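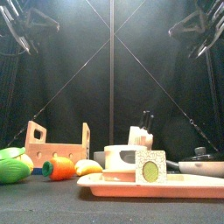 Figure 1. Two-arm cell at the start of a trial. Toy food and crate on the left, tray with kitchen toys on the right.

Unit 9: Learning from demonstration, or how to copy a person badly

Read this before lab. The slides have the equations; these notes have the parts I say while the slides are loading.

1. The basic recipe

A person drives the arms through a task while we record what the cameras see and what the arms do. Then we train a network to guess the arm motion from the picture. This is called behavior cloning. It is ordinary supervised learning with a much larger repair bill.

For the task "put the food in the crate," the class data set has 204 demonstrations. We throw out 9 with missing camera data and 1 in which Mounir Ait Brahim sneezed. That leaves 194 for training.

2. Why it goes wrong

The network is trained on states a competent driver visits. At run time it makes a small error, lands somewhere slightly new, guesses worse, and drifts. Somewhere past the edge of the data it will close its fingers on air with total confidence. Low validation loss will not save you. Every year someone brings me a beautiful loss curve and a robot that cannot pick up a carrot.

Look at Figure 1 again with this in mind. The banana lies near the front edge of the crate. A grasp that is a little too deep meets the crate first. If all your drivers came in neatly from the front, the model has never seen what to do after a bump.

3. Action chunking

Instead of one action per picture, predict a short run of actions and carry out several before looking again. Fewer decisions, fewer chances to drift. The price is that the arm reacts late when something moves. In the lab you will compare chunks of 1 and 5. Firdevs Tatlı's write-up from April is on the course page and is worth reading for the failures alone.

4. Reporting

Decide what counts as success before you run anything. "It nearly had it" is a mood. Report every trial, keep the object layouts the same for both models, and say who reset the table.

Bring to lab: your trained weights, a written success rule, patience.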